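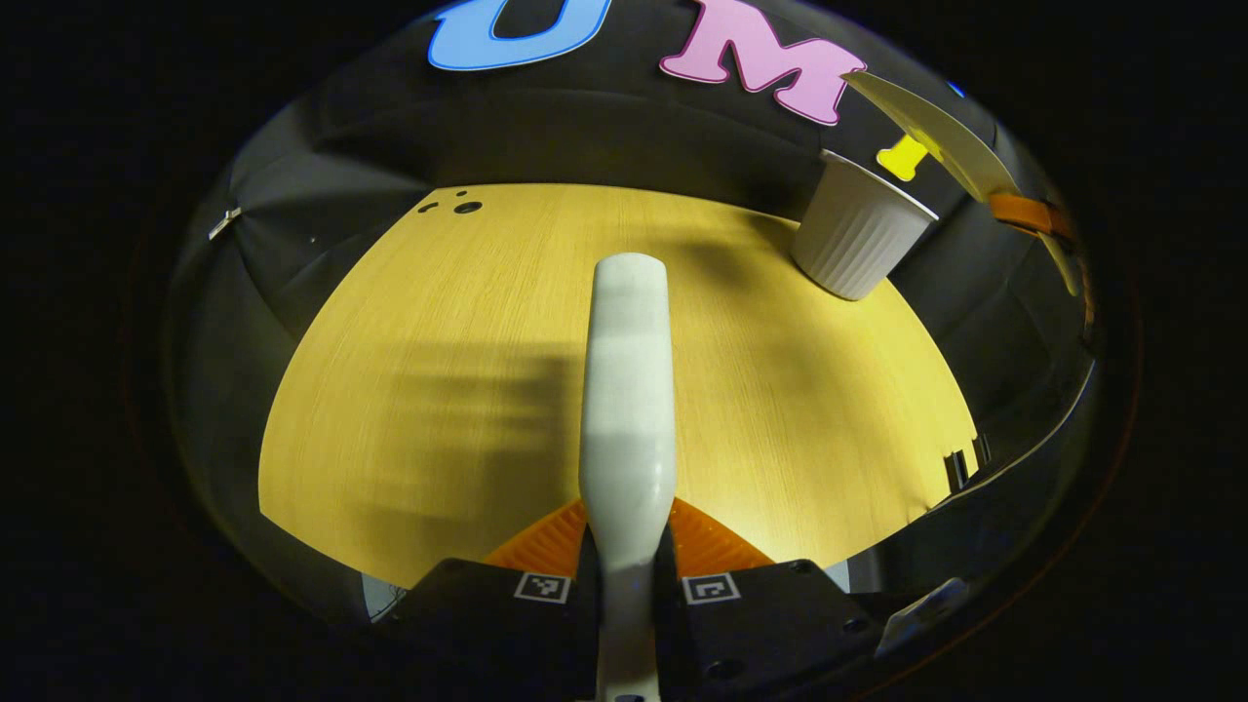 Circuit breaker (stock market)

A circuit breaker is a rule that stops trading for a while when prices move too far, too fast. It can cover a whole market or just one stock. I wrote the first version of this entry for our little investing wiki after my cousin asked me why her trading app had "frozen" in March, and I've been fiddling with it ever since (sorry to everyone who gets the edit alerts).

How it works

The exchange picks a reference price, usually the previous day's close, and sets limits above and below it. If the price reaches a limit, trading pauses. Depending on the market, the pause might last a few minutes, an hour or the rest of the session. When it ends, most exchanges run a short auction to find a new price, and then regular trading picks up again.

Two kinds get mixed up all the time, and I mixed them up myself for years! A market-wide breaker watches an index and halts everything at once. A single-stock breaker watches one company and leaves the others alone. Some markets also use price bands, where a stock can keep trading but orders outside the band get rejected. A stock stuck at the top of its band is often called "locked up" or "limit up," and you can sit there all afternoon with a buy order and never see a share.

The Stolia rules

Stolia is the exchange I know best, so I'll use it here. It's a small market, with 238 listed companies, and its index breaker has two steps. A fall of 9 percent from the last close stops trading for an hour. A fall of 14 percent ends the session. The breaker only works on the way down - a rally can run as far as it likes, which I still think is a bit odd.

Single stocks have their own bands, and newly listed shares get no band at all on their first day. Ukavport, the shipping company, is the one people remember. It listed without a band, shot up before lunch and gave back most of the gain by the close. Damián Fuentealba wrote a long column asking for a first-day limit, and the exchange listened politely and left the rule where it was. 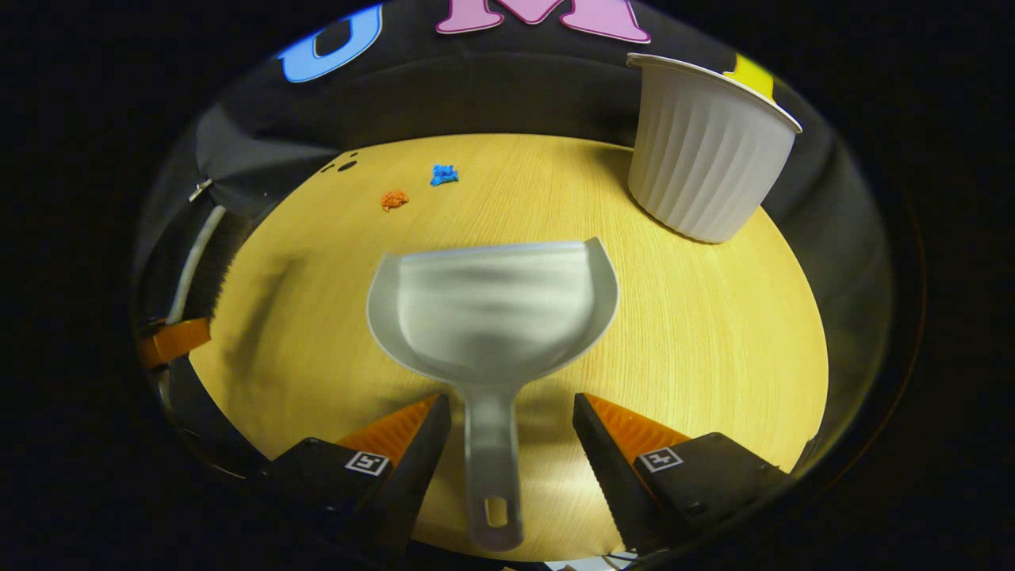

Jetuvitz is the other name that comes up. Its shares hit the lower limit 2 sessions running after a weak earnings report, and plenty of small holders found out that a stop-loss order doesn't help much when there are no buyers inside the band. The order sits in the line with all the others. If you hold thinly traded shares, please read your broker's page on this (mine hides it under "Order handling").

Arguments for and against

Supporters say a pause gives people time to read the news, check their margin and put in sensible orders. Valentina Tapia's book on small exchanges makes this case well, and she's good on how brokers used to phone clients during a halt.

Critics worry about the "magnet effect," the idea that traders rush to sell as a limit gets close for fear of being locked in. Nahuel Figueroa and Agathe Hamel looked for it in Stolia data and came away with mixed results: some sign of it in smaller stocks, very little in the index. I'd love to see more work on this, especially on the smaller stocks.

Related terms

Trading halt: a stop ordered by the exchange, often ahead of company news.
Price band: the range in which orders are accepted.
Limit down: trading at the lowest price allowed that day.
Reopening auction: the short matching period after a pause.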